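Notice Period

The notice came to the Liverdale office on 22nd April, in the same envelope as the parking permits. It was one page. The world would end at the close of business, and staff were asked to record their hours in the usual way.

Drita Dimitrov read it twice and filed it under Facilities. She had 13 claims open. Four of them could be closed by lunch if Babić returned her calls, so she rang Babić.

Hrvoje Milošević came past at ten with a form. It had a box for last meal, a box for last words and a box for cost centre.

"The last words are capped," he said. "The field won't take more than a line."

"What did you put?"

"Pending."

She wrote the same. Under last meal she put the cheese sandwich, which was in the fridge and labelled.
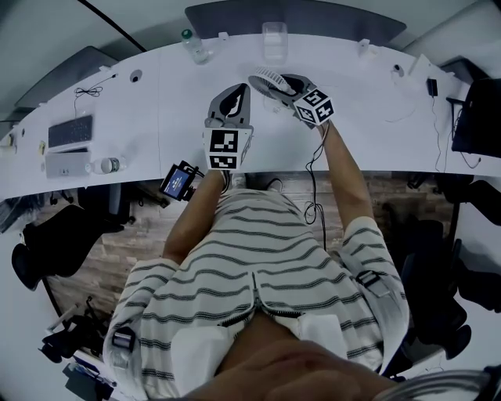 The afternoon

Nikola Trajkovski asked whether leave could be taken in lieu. He had 10 days owing from February. The answer from head office was that leave did not carry over past the end of the financial year, and that this would be treated as the end of the financial year.

Nataša Karagiannis went home at three to sit with her dog. She set an out-of-office message with no return date. The system rejected it, so she entered the following morning.

Drita closed the fourth claim at half past four. It concerned a hailstorm, a carport and a disputed colour of guttering. She approved it in full. It was above her limit, and she noted this in the margin.

Close of business

At five the lights in the corridor went off on their timer. Hrvoje stood at the window with his coat on. The sky over the car park was a flat grey, with a lighter band near the rail line.

"Is that it?" he said.

"Might be the weather."

Drita saved her work, logged her hours and took the sandwich out of the fridge. She cut it in two and gave him the larger half.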